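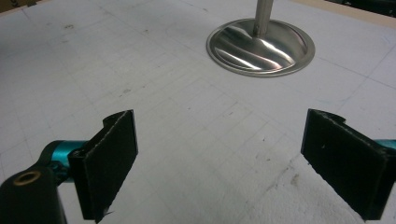 Villden Worktop Set: read me first

Maintainer: Chae-won Chae
Last changed: 2018-01-02
Status: in use, version 2

What this covers

Records of small-item sorting and clearing on a white work surface. Each record is one session: items are set out, grouped by type, put into trays, and the surface is wiped down. The set was compiled at the Rernville site. Sessions from the Kumarasinghe site are kept in a separate folder and follow an older naming scheme.

Contents

sessions.csv: one row per session, with start time, item list and end state
items.csv: one row per item, with name, material, weight in grams and storage tray
surface.txt: cleaning log and notes on marks or scratches
changes.txt: corrections made after release

There are 19 item types in items.csv. Two of them, the short pegs and the long pegs, share a tray and differ only in the length column. The session table has roughly 500 rows.

Field notes

end_state takes the values clear, partial or stopped. "Clear" means that all listed items are in their trays and the surface has been wiped. A session with one item left out is partial, even if the item was left out on purpose.

tray refers to the numbers on the Clivano tray rack. Numbers run from 1 to 21. Trays 20 and 21 are spare and should not appear in items.csv.

weight was taken on the kitchen scale and rounded to the nearest gram. Paper items are entered as 0.

Surface care

Wipe with a damp cloth, then a dry one. Do not use scouring powder. Marks that stay after wiping go into surface.txt with the session number. The surface was turned end for end in September, so positions noted before then have left and right swapped.

Known problems

Start times in the first batch were written by hand and some are missing.
The felt squares were listed as cloth until version 2. Old rows have not been changed.
A few sessions list the same item twice. Treat the second entry as an error unless changes.txt says otherwise.

Corrections

Send the session number, the column and the proposed value to Chae-won Chae. Accepted corrections are added to changes.txt at the next release.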